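**Dirt, money and a short spring in Clalton**

June 2018

Clalton Speedway opened in March under a tarp of gray cloud and hasn't really dried out since. Two rainouts, one show called at intermission. Then last weekend, finally, a full card. 30 late models in the pits, grandstand packed to the rail, concession line back to turn four.

The track is short, banked more than it looks on TV, and it eats right rears. Always has. Drivers who come over from Stivport run it too hard early, get the lead, then spend the last ten laps hanging on sideways. Fun to watch. Expensive.

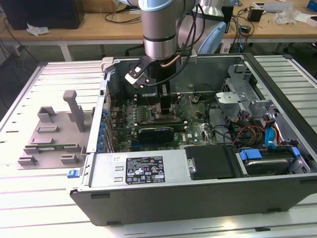

*Gripper at the memory slots, computer tower on its side.*

The Poirier team towed 604 miles for this one. Left before dawn, blew a trailer tire, got in during hot laps and still qualified on the second row. They run a crate engine when the rules let them and borrow the rest. The crew slept in the hauler. Breakfast was gas station burritos, twice.

Feature went green at dusk. Top groove was gone by lap six, so everybody went down to the bottom and stayed there, nose to tail, waiting on somebody to slip. Somebody did. Caution, restart, another caution. The Buvholm car, leader from the pole, got shoved up into the loose stuff and dropped to ninth.
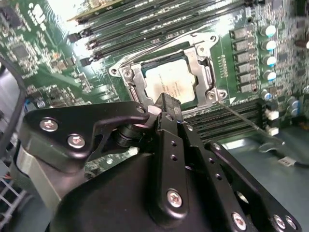 Purse money is the argument every night in the pits. Winner's check is decent, but the guy in 15th goes home with less than a set of tires costs. Clalton has bumped the start money a little this year and teams noticed. Paid attendance was 621, wich is good for a town this size, and the promoter wants another late model date before fall.

Poirier finished third, by the way. Bent nose, no brakes, one happy crew chief. Car was loaded before the trophy pictures were done. Long drive back, and they race agian Saturday.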